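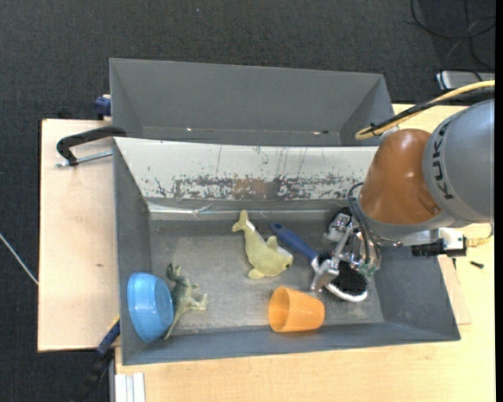 I've been meaning to write about the arm for weeks and kept putting it off, mainly because every time I sat down I'd just done a full shift next to it and wanted to think about literally anything else. But a few of you asked after my last post (hello, Noreen!) so here goes.

For anyone new, I work in returns. People buy things online, change their minds, and send them back, and at Velora it's our lot who open the parcels and decide what goes back on the shelf. I've done it for six years. Toys, kitchen bits, cleaning stuff, all in together, so you'll have a dinosaur lying next to a bowl and a scrubbing brush keeping company with a dolphin. I stopped finding that odd a very long time ago.

The arm came in October. It's a KUKA, orange and grey, with a metal gripper on the end, and for now it lives on a trial bench with a couple of grey bins clamped in place. The job is picking. One thing out of the mixed bin, over to the next one, back for another. That's the bit of my day I used to do without thinking, usually while talking to Lumturie about her kitchen.

And I think that's what has changed most, more than the speed or the numbers. We used to stand across from each other with our hands in the same tub and natter. Now she's on the inspection table and I'm on the bench, and I spend a good part of the morning watching a gripper make up its mind about a brush. Brushes are a pain for it, by the way! Handle one way, bristles the other, and if it goes for the thin bit in between you find yourself holding your breath. Cups on their sides aren't much better. I'd never given a second's thought to how I pick up a cup until I had to explain it to Milovan, who does the setting up, and I ended up miming it at him like an idiot.

He's good, I'll say that. He asks us things and writes the answers down. The first plan had the bench person standing for the whole shift, and Zdenka told him very plainly what she thought of that, and there was a stool by the next morning.

My wrists are better. I wasn't expecting to write that, but they are – I'd got used to running them under the hot tap when I got home and I haven't done it for nine days. So that's one for the arm.

On the other side, I'm more tired in my head. When you're sorting by hand you drift off a bit, and you can't drift off with this, you've got to be ready to stop it or sort out a tangle. We had 2,957 items go through the bench in the last full count and I swear I remember watching most of them. Lejla, our union rep, is pushing for two-hour turns so that no one gets stuck there all day, and for the bench to be paid at the higher grade, as it's plainly a different job. We'll hear on 2nd November.

Am I worried? A bit, yes. We've been told there'll be no jobs lost during the trial, and we can all hear the last three words of that. Lumturie reckons they'll want more arms and fewer of us by next year. Zdenka thinks they'll need everyone for the inspecting, seeing as the arm can't tell whether a bowl's been used. I change my mind depending on how the shift went.

Anyway, I've got soup on and it's starting to catch. If any of you work alongside one of these, do leave a comment and tell me how your place splits up the turns, I'd like something to take to Lejla before the meeting.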